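Notes on the Beverage Table at Zaldale
Dinesh Sisodia
2 min read

Following the August gathering at Zaldale, several attendees wrote to request the arrangements for the beverage table. They are set out below for the benefit of those hosting at Dralness next year.

Drinks were supplied in cans and served in paper cups. Bottles had been used on previous occasions and were found to go flat before the afternoon session ended. A total of 47 guests attended, and one can was allotted to every two cups. Hosts who expect children may wish to pour less.

Cups should be placed on a level surface before pouring begins and should not be held in the hand. A wide-mouthed cup is preferred. The can is to be brought low over the cup, close to the rim, and tipped slowly.
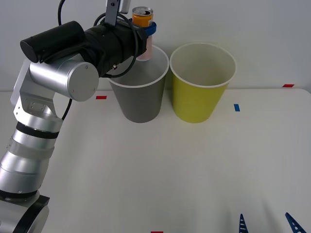 Plain gray cups were selected over the printed ones used at Chala, which guests found difficult to write their names on. A soft pencil marks the matte surface adequately. Sleeves of unused cups should remain closed until required.

Service ended at 4 p.m. Remaining cans were returned to the pantry, and the tablecloth is still with me should the Dralness hosts require it.

5 shares
2 comments

Recent posts
Seating Arrangements for the Long Room
On Storing Folding Tables
A Short Visit to Palon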